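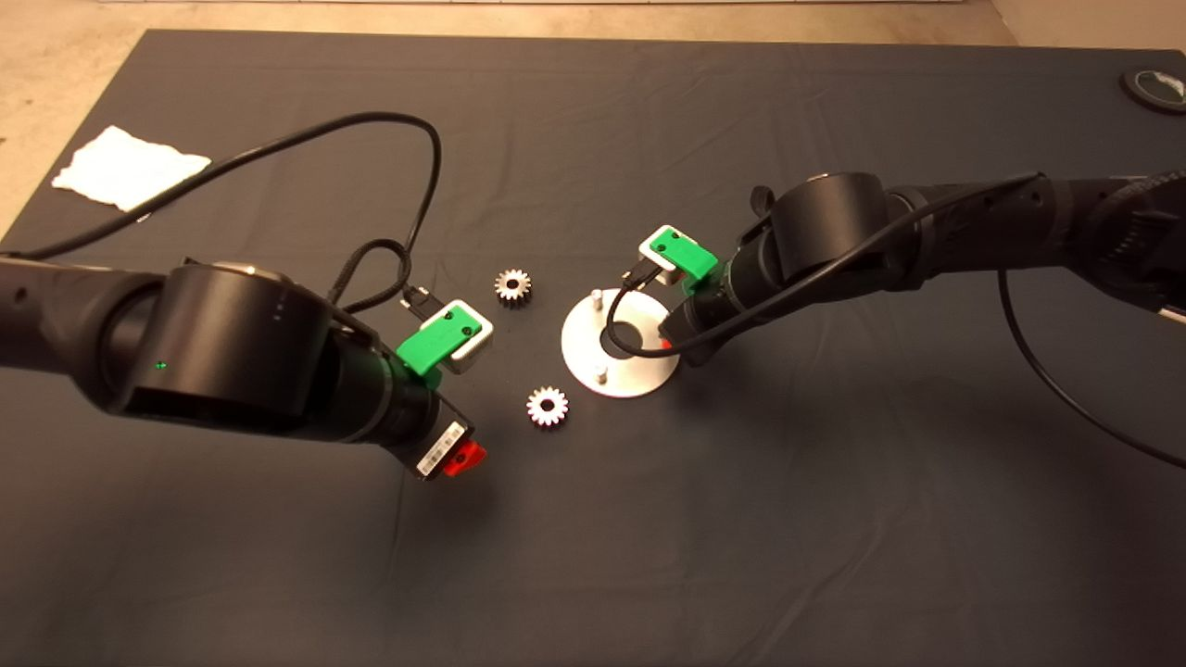
Forum > Comics and Graphic Novels > Independent Titles > Skestia: lettering and recolouring in the collected edition

Skestia collected edition – changes from the single issues
Thread opened by Haziq Manurung

Haziq Manurung wrote:
I wish to raise the matter of the alterations made to Skestia between the single issues and the collected edition released in October. I have compared the two page by page and can report that 113 panels have been recoloured, principally in the harbour chapters. The captions in the fourth issue have also been relettered in a heavier face. The publisher, Rindamitz, makes no mention of either change on the indicia page or in the afterword.
My concern is with disclosure. A reader who purchases the volume is entitled to know that it departs from the work as first printed. I would be grateful for the views of other members, particularly those who hold the original run.

inkwell_regina wrote:
I hold the full original run and can confirm the relettering. With respect, I do not share the concern. The original captions were close to illegible on the uncoated stock, and several members said so in this forum at the time. A collected edition is the customary place to correct such faults.
The colour is a separate question, and I would reserve judgement until I have seen the pages under proper light.

Arif Kwok wrote:
I would draw members' attention to the difference between correction and revision. Replacing a caption face is correction. The night sequence in the third issue was originally held in two colours, grey and a dull ochre, and it now appears in full colour with a violet sky. The restraint of that sequence was the reason many of us subscribed in the first place. In my submission it has been revised, and to its detriment.
I also note that the page turn before the lighthouse reveal has been lost. An additional chapter title page was inserted, so the reveal now falls on a right-hand page and is visible well before the reader arrives at it.

galley_proof wrote:
The loss of the page turn is the more serious fault by some distance. Has anyone checked whether the digital edition is similarly affected?

Haziq Manurung wrote:
The digital edition follows the print volume in colour and lettering. The page turn does not arise in guided view.
I should add one correction to my opening post. The relettering begins on the last two pages of issue three, not at the start of issue four.

marginalia_77 wrote:
I must disagree with Mr Kwok. The two-colour treatment was a matter of budget. The artist said as much in the letters column of issue six, in reply to a reader who had praised it. Members are free to prefer the earlier version, as I do myself on some pages, but it should not be presented as the artist's settled intention.

Arif Kwok wrote:
I have the letters column before me. The artist writes that the limited palette "began as" an economy. The sentence continues: "and by the second page I would not have changed it for any money." I would ask that the passage be quoted in full in future.

marginalia_77 wrote:
I accept the correction and withdraw the remark as to intention. I maintain that an artist may change their mind between an issue and a collection.

inkwell_regina wrote:
Having now examined the harbour chapters in daylight, I find the new colour acceptable, and in the market scenes a clear improvement. I agree with Mr Kwok on the night sequence.
May I ask whether the first printing was numbered? My copy bears no number, and a dealer has advertised one as being from a limitation of 3000.

galley_proof wrote:
The limitation applies only to the slipcased edition, which carries a signed bookplate. The standard hardcover is unnumbered. I would treat the dealer's description with caution and request a photograph of the bookplate before sending a cheque.

Moderator (Chong) wrote:
Members are reminded that discussion of particular dealers belongs in the Buying and Selling section. Posts naming the dealer have been moved there. The thread otherwise remains open.

Haziq Manurung wrote:
I have written to Rindamitz requesting that a note on the alterations be included in any second printing, and have enclosed my list of the affected panels. Should a reply be received, I will post it in this thread with the publisher's permission.

Arif Kwok wrote:
I would be obliged if the request could also mention the page turn – it could be restored simply by moving the chapter title to the inside of the preceding spread.

Related threads
Plinorano: recommended reading order
Plinorano #101 – variant covers and paper stock
Storing oversized hardcovers in humid climates
Letters columns: should collected editions reprint them?
Skestia: annotations to issues one to three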